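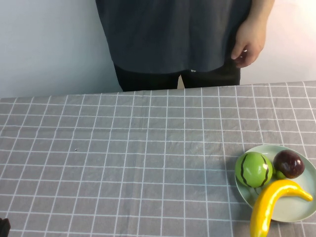 Reststead Writers' House
28 August 2022
By Ademir Teixeira, Programme Office

1/ Applications are now open for the Reststead residency in creative non-fiction. The residency runs for 21 days in February and is open to writers working on a first or second book of memoir, essay or reportage.

2/ We will award three places. Each resident receives a private room, a desk in the library, all meals, and a grant of £2,000 paid on arrival. Travel within the United Kingdom is refunded separately on production of receipts.

3/ Applicants should send a sample of up to 2,000 words from the work in progress, together with a project outline of no more than 200 words. Please do not include reviews, letters of support or finished books. We are unable to return them.

4/ The Grímsdóttir Bursary is again available to one resident with caring duties at home. It may be spent on paid care during the stay. Tick the box on the form if you wish to be considered. Your answer is not shown to the readers.

5/ Work in translation is welcome. The sample must be in English, and the translator must be named on the first page. Where author and translator wish to attend together, they should apply jointly on a single form.

6/ Former residents may apply again after two full years. Writers who were placed on the reserve list last time may apply at once, with the same project if they wish.

7/ We are pleased to note that Plesach, the essay collection begun here by a former resident, will be published by Jinitz in the spring. A reading will be held in the library and details will be posted on this account.

8/ Questions about access, diet or visas should be sent to the Programme Office before you apply. We cannot comment on samples or advise on which chapter to send.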